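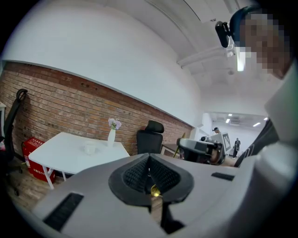
# Tamura index records fewer postponed elections, more limits on assembly

The number of national and regional elections postponed on emergency grounds has fallen for the second year in a row, according to the November edition of the governance index published by the Tamura Institute. Over the same period, restrictions on public assembly that were introduced as temporary measures have increasingly been written into ordinary law.

The index covers 277 jurisdictions, counting national governments and those regions that hold their own legislative elections. It draws on 788 separate legal instruments, including emergency decrees, amendments to election codes, court rulings and ministerial orders. Each instrument is coded by type, duration and the body that issued it. Two coders work on each text independently, and disagreements go to a third reader.

## Elections

Postponements are counted when a vote is moved past the date set by law and the new date is fixed by executive order. Votes delayed by a court, or by a parliament acting under its normal powers, are listed in a separate table and do not affect the score.

Most of the postponements that remain involve local contests. In several cases the legal basis was a public health or flood emergency that had already lapsed when the order was signed. The institute codes these as irregular, whether or not the vote was later held.

The report also notes wider use of postal and early voting. It does not treat this as an improvement in itself. Jurisdictions gain points only where ballot handling rules were published before the campaign began and where party observers had a legal right to attend the count.

## Assembly

Scores for freedom of assembly moved in the other direction. The most common change was the conversion of a notice requirement into a permit requirement. Under a notice system, organizers inform the authorities and may proceed unless they are told otherwise. Under a permit system, they may not proceed until approval is given. Several of the new laws set no deadline for a decision, so an application can remain open past the date of the planned event.

Limits on crowd size have mostly been lifted. Penalties attached to those limits often have not. The index found cases in which the fine schedule from an expired decree was copied into a public order act with no change in the amounts.

## Method questioned

The Kullell Center, which publishes a competing survey based on expert interviews, said in a written response that the new index measures law more closely than practice. A permit rule that is rarely enforced and one that is enforced strictly receive the same score, the center said, and the effect is largest in federal systems where policing is a local matter.

Tamura acknowledges the point in its technical annex. The annex says enforcement data were available for too few jurisdictions to be used in the main score. A supplementary file lists arrests and fines where official figures exist, and users are advised against ranking jurisdictions on that basis.

A second objection concerns weighting. Elections and assembly each make up an equal share of the combined score, so gains in one can hide losses in the other. In this edition the combined average barely changed, although both components shifted. Varerham, a policy research group that reuses the data in its own regional briefings, said it would report the two components separately and drop the combined figure.

## Changes to the next edition

The institute plans two changes. The first is a separate category for emergency powers that have been renewed repeatedly without a vote in parliament. At present these are coded as a single instrument regardless of the number of renewals. The second is a revision of the rule on court rulings, which are now counted from the date of publication. They will be counted from the date they take effect.

Earlier scores will be recalculated under both rules, and the old series will stay available for comparison. The full data set, the codebook and the technical annex can be downloaded from Prusus, the document archive that has hosted the index since its first edition. Corrections to individual entries may be submitted through the archive until the end of the review period and must cite the text of the law in its original language.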